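Home Features Opinion Shop Floor Letters Archive Subscribe

The Chore Gap

Every November the trade papers run the same story: this is the year the robots come home. They will clear the table, fold the shirts and empty the junk drawer. I have been reading that story for long enough to have bought two vacuum cleaners on the strength of it, and both of them are afraid of my hallway rug.

So when I say I don't think machines can do chores yet, I'd like it understood that I was once an easy mark.

I'll grant what there is to grant. At the Nulten plant in Grornville, where I spent a Saturday shift last fall for a different article, arms move parts from one fixture to another all day long, and they do it better than I could for ten minutes. The parts are identical. They arrive facing the same way, at the same height, on a belt that somebody spent months lining up. Take that arrangement away and the arm is a very expensive coat rack. The engineers I met there said so themselves, in politer language.

A household doesn't come on a belt. It comes in a heap, and the heap has a cup in it, and something the kids left, and a piece of fruit. The industry knows this, and the better labs have stopped showing off with rows of blocks and started on the heap. Good for them. Picking one thing out of a bin of unrelated things is a fair test of whether a machine can be any use in a home, and I have no quarrel with it. My quarrel is with what gets claimed afterward.

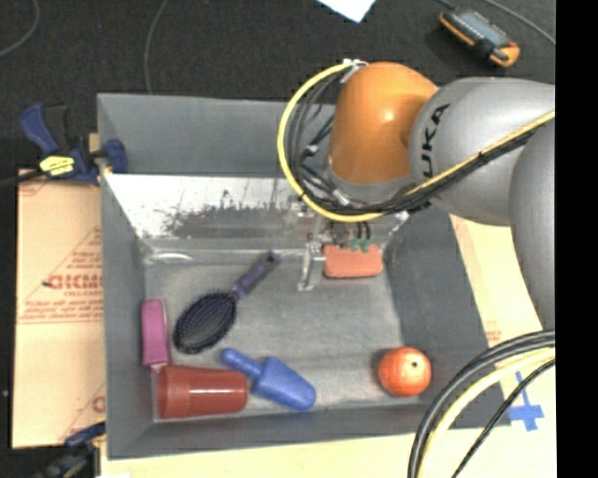 Bin picking with a KUKA arm: a hairbrush, a red cup, a blue scoop and an orange-like fruit are among the items.

Think about what a job like that asks. The hairbrush can be taken by its slim handle or by the head, and those are different problems. The cup is on its side. The fruit is round and wants to roll when you nudge it. A four-year-old handles the lot without a thought, usually while talking about something else. For a machine each one is a fresh puzzle, and it has to be solved from whatever angle the thing happened to land at.

And suppose the machine gets it right. Tundska, which sells a picking system to warehouses, put out a figure this spring: 458 attempts on mixed household goods, 242 of them clean lifts. The press release called this a milestone. I call it a little better than a coin toss. If I dropped nearly half the dishes I picked up, my family would not congratulate me on my progress. They would take the dishes away.

A lift isn't a chore, either. Getting the cup out of the bin is the first few seconds of the work. Then you have to know whether it's dirty, and where it goes, and that the cupboard door sticks, and that the blue scoop belongs outside with the sand toys. Mangundap, the startup with the cheerful ads, promises a "whole-kitchen helper" and has so far shown it wiping one counter. The counter had nothing on it.

The usual answer is that it will all come with more data. Maybe so. I've no reason to think the people doing this work are lazy or dishonest, and the arms are plainly better at odd shapes than they used to be. But bins are clamped down for a reason. In my house the laundry basket moves, the dog moves, and the light over the sink has a mind of its own. Someone is going to have to build for that, and I haven't yet seen anyone try it in a home that wasn't tidied first.

Shop floors will get there sooner, because a shop floor can be rearranged to suit the machine and a family mostly can't. If you run a packing line, take the sales call. Ask how many drops per shift, and who picks them up. If you're hoping to be spared the dishes, I'd hold on to the sponge.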